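I get the same handful of emails about Corker every week, so I finally put the answers in one spot. If yours is missing, write me and I'll add it!

When does season 2 start?
February. The streamer hasn't given a day yet, and I'm not going to guess (I guessed last time and got 42 very grumpy emails).

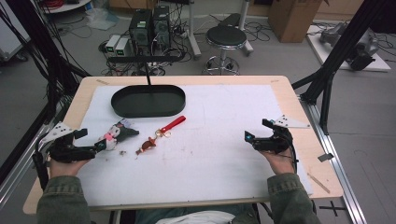
Episodes & Cast

How long are the new episodes?
They run 60 minutes each, up from the shorter ones we had in season 1. I'm thrilled — the first season always felt rushed to me, especially the Gimar storyline.

Is Amber Dawber coming back as Captain Pinel?
Yes! She's in every episode. Dorothy Pickering is back too, but only for two of them, playing the older Pearce sister.
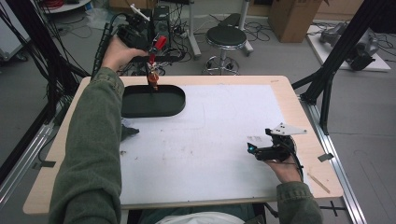

Books & Reading Order

Do I need to read the books first?
Nope. I watched first and read later and had a great time. Season 2 picks up at chapter 126 of the big collected edition, if you want to jump in there.

Will the show spoil the ending?
Not so far, though the finale came pretty close. Skip the last book's prologue if you're worried.

Can I send you a theory?
Please do, I read all of them, even the long ones about the lighthouse.

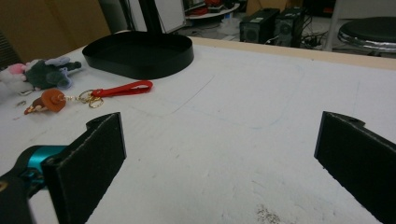

White tabletop, gripper open.

Last updated Sat 22 November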